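Build the Second Gripper by Hand

Most people who build a gripper in a shared shop finish one, film it picking up a block, and move on to the software. I think that is a mistake. The money and the evenings should go into a second gripper before anyone opens a laptop, and both should be held in the hand for as long as possible before either one goes on an arm.
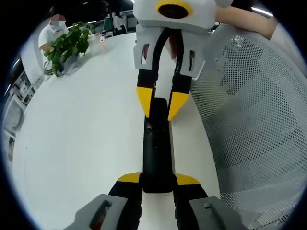 Shiuli Bepari

Our group at Gasthorpe meets on Wednesday after work. We call the gripper Wakgate, after the street the shop is on. The first one took us most of the winter. The second took 4 evenings, and half the parts we had fussed over the first time got simpler. The finger bracket lost two screws. The cable now leaves by the back of the housing, where it should have been all along.

A single gripper lets you get away with a lot. If the block slips, you put it down and try again. Passing a long bar from one gripper to another is harder on the design. Both sets of jaws have hold of it for a moment, and if they don't line up, the bar twists. You feel that in your wrist right away. A motor would have pushed through it, and we would have spent a month blaming the code.

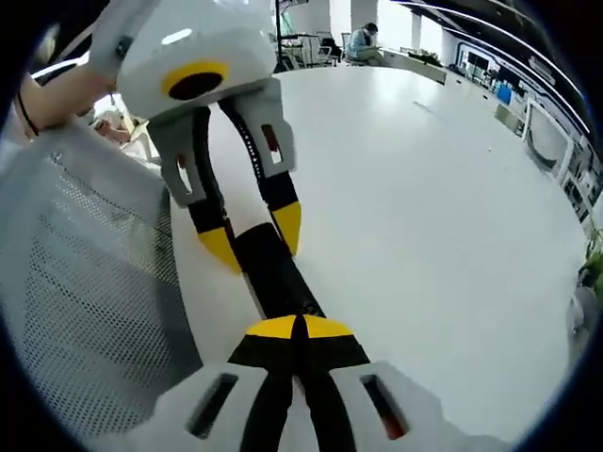
2 min read

Karthik Weerasinghe disagrees with me. He says people are too good at this. A hand makes small corrections without being asked, so a weak design looks fine until you bolt it to something stiff. He has a point, and we did have fingertips that worked for him and for no one else. My answer is to pass the tools around. When Nilmini Amarasinghe and I both struggle with the same grip, the grip is wrong.

The other complaint is cost. Our second gripper added $1,000 to a budget that was already tight, and Tanvir Khondokar wanted that for an arm. I would vote the same way again. An arm would have sat on the bench while we argued about the fingers.

Shops that lend out one gripper at a time should lend them in pairs. Ours go out that way starting in February, and the sign-up sheet is by the door.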